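The Smallest Room Gets the Longest Meeting

When Tracey Bramwell and her husband bought the narrow brick house on Zosach Street, they agreed on a budget, a paint color and a date to be finished. The date was in June. They did not agree on where the toilet would go, as it had not crossed their minds that there was a choice.

There are 14 possible layouts for a bathroom the size of theirs, according to the man who came to measure it. He had them in a binder. Eleven of them put the toilet directly opposite the door, so that anyone coming up the stairs would meet it like a host.

"I said I'd take one of the other three," Bramwell says. "He looked at me as if I'd asked for a moat."

The American bathroom has been growing for decades, and the thinking that goes into it has not kept up. We have given it double sinks for couples who get up at different times. We have given it tubs deep enough to need a safety briefing, and then filled them with laundry. What we rarely give it is a decent place to put down a book, a phone, a glass of water or a pair of glasses, which are the four things people carry in.

Roald Tangen has been designing small bathrooms for 20 years, most of them in row houses, a few on boats. He works from a second-floor office above a shop called Ploson that sells faucets and, for reasons of its own, honey. His view is that the whole business comes down to elbows.

"People measure the fixtures," he says. "Then they add the fixtures up, and the total is less than the room, and they're delighted. They haven't left anywhere to be a person." 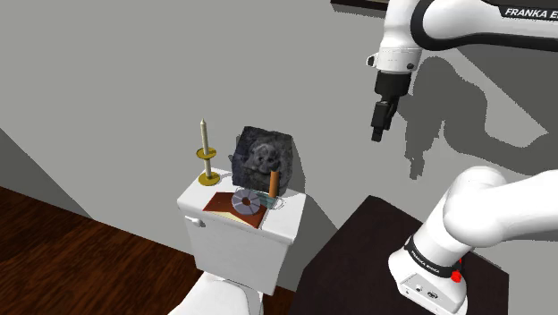 Tangen's cure is furniture, by which he means the loose kind, with legs. He would sooner have one small table than any amount of built-in shelving, and he will tell you so until the coffee runs out. A table can be moved when the plumber comes. It can be sent to the bedroom in disgrace. What matters is the distance, and here he gets firm: there should be open floor between the toilet and the table, as there is in the picture, enough that you can stand up without taking the soap with you. Most of his clients want to fill that space with a basket. He talks them out of it, and they buy the basket after he leaves.

Bramwell did not want a table. She wanted a Trindade, a wall cabinet with a mirrored door and a light inside that comes on when you open it, like a refrigerator for aspirin. It cost $1,381 before delivery. The showroom told her it would change her mornings, and it did, in that her husband now gets woken at six by a soft blue glow under the door.

The cabinet also opened the wrong way. You can have the door rehung, but only by Kudulen, the firm that installs them, and Kudulen's first open appointment was Mon 12 January. By then the family had learned to brush their teeth from the left.

I would like to be superior about this. My own bathroom measures 77 inches on its long side and was laid out by a previous owner who must have been very thin or very brave. The towel rail is behind the door. The light switch is in the hall, which gives everyone else in the house a vote. I have lived there for nine years and have fixed none of it, though I did once replace the bath mat and felt for a week that I had renovated.

Tangen came to look at it as a favor. He stood in the doorway for a while, there being no point in going farther. Then he asked what I kept on the windowsill, and I told him: a razor, two dead batteries, a fern.

"Move the fern," he said, and went downstairs to find his coat.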